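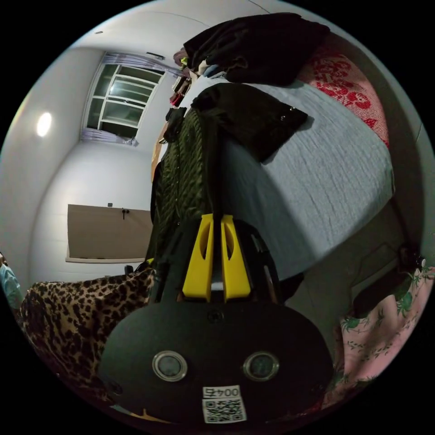 **Fitted sheets coming off the corners, deep mattress**

**marrowfat** wrote:

Bought a Honel mattress in February, 25 cm deep, and none of my old fitted sheets stay on it. The bottom corner nearest the wall goes first, usually by 2 in the morning, and by the time I get up there's a ridge under my back. I've tried the Usitz jersey ones and a cheap cotton pair from the market. Do I need deeper sheets or those elastic straps?

---

**tillerman_k** wrote:

Deeper sheets. Look at the depth on the packet and ignore the word "deep", it means whatever the shop wants it to mean. For a 25 cm mattress you need 30 at least, more if you have a topper.

---

**pegbasket** wrote:

Straps. I've used them for years on sheets that were too small and they hold. Mine clip on at each corner and go under the mattress. They cost me less than one new sheet.

---

**tillerman_k** wrote:

They hold until the clip chews through the hem. I lost two good sheets that way. If the sheet is too small it's too small.

---

**pegbasket** wrote:

Depends on the clip. The metal ones with teeth are bad, I agree. The plastic ones with a rubber button have never marked anything of mine.

---

**oddsock** wrote:

Are you tumble drying them? Cotton shrinks and the elastic goes. I had a Gilchrist sheet that fitted fine for 10 washes and then wouldn't reach the last corner. I line dry now and the replacement is still all right.

---

**marrowfat** wrote:

Yes, tumble dried, on hot. No topper. I measured the cotton one this evening and the pocket is 23 cm, so that explains that one. The jersey is meant to be 28 and still comes off.

---

**lowerfold** wrote:

Give up on fitted and use a flat one. Buy a size up and tuck it in with hospital corners. It takes a minute longer and you can iron it.

---

**oddsock** wrote:

Who is ironing sheets?

---

**lowerfold** wrote:

Me. Pillowcases as well.

---

**pegbasket** wrote:

Flat sheets come untucked if you kick about at night. I wouldn't bother when the bed is against a wall, you have to drag it out every time.

---

**marrowfat** wrote:

It is against a wall, so no flat sheets for me. I've ordered one 32 cm fitted in plain cotton and will dry it on the airer. If that fails I'll get the rubber button clips.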